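Derkia Opens Its Hand-Teaching Workshop to Outside Partners

PLUVSKA, December 16, 2021 — Derkia, which builds teaching tools for robot arms, is opening its demonstration workshop in Pluvska to outside partners for the first time. Small manufacturers, schools and research groups can apply for bench time starting in February, and they won't need a programmer on staff to do it.

The workshop is where Derkia's operators show robots how to handle everyday things: lifting a lid, turning a box, pulling open a drawer, putting a part back where it came from. An operator either takes hold of the arm and moves it through the task or drives it from a remote control station. Virneo, the company's recording software, stores the motion along with what the cameras see, and those recordings become the material a robot learns from.

Over the past year the team has recorded 1486 demonstrations covering 40 household and light assembly tasks. Of those, 504 were made by guiding the arm by hand and the rest by remote control. Both kinds will be shared with partners who join the program.

"I've been teaching arms to do things for a long time and I still get a kick out of it," said Colm Flanagan, who leads the demonstration team. "You do a task you've done your whole life without thinking, and suddenly you have to notice how you do it. Where do I put my fingers? When do I let go? People come in nervous and an hour later they're arguing about the best way to pick up a box!"

Boxes have taken up a good deal of the team's time this fall. Storage containers with lids and handles come in many shapes, and the operators start each demonstration with the container in a different spot and at a different angle. The taped grid on the work surface helps them spread those starting positions across the whole reach of the arms. 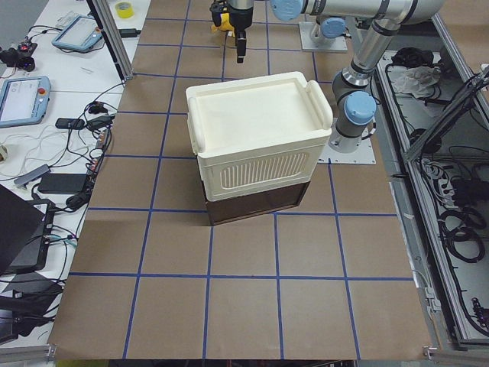
Does a person need robotics experience to record a demonstration?

Most people who have recorded with us had none. A new operator gets a short safety briefing, practices with the arm at low speed, and then records under the eye of a team member until both are comfortable. Slow, steady movements are easier to learn from than fast ones, so patience matters more than a technical background.

Partners will be able to choose between the two ways of teaching. Guiding by hand suits jobs where the operator wants to feel the path of the arm, such as sliding something along a surface. Remote control keeps the operator's hands and sleeves out of the camera view, and it works well for longer tasks with several steps. Some tasks get recorded both ways — the team likes to compare them.

The first outside group to try the workshop was a class of trainees from the Carroll technical program, who recorded 81 demonstrations during a pilot visit. Their notes led to two changes in Virneo: a larger button for marking a failed attempt, and a way to add a spoken comment while the arm is moving. Failed attempts are kept and labeled, and partners are asked to do the same.

"The Carroll trainees caught things we had walked past for months," Flanagan said. "I can't wait to see what the next group finds."

Applications should name the task to be taught, the objects involved and the number of people who will attend. Partners bring their own objects. Derkia provides the arms, the recording station, the software and an operator for the length of the visit. Each group leaves with a full copy of its recordings.

Application forms are available from the Derkia workshop office in Pluvska.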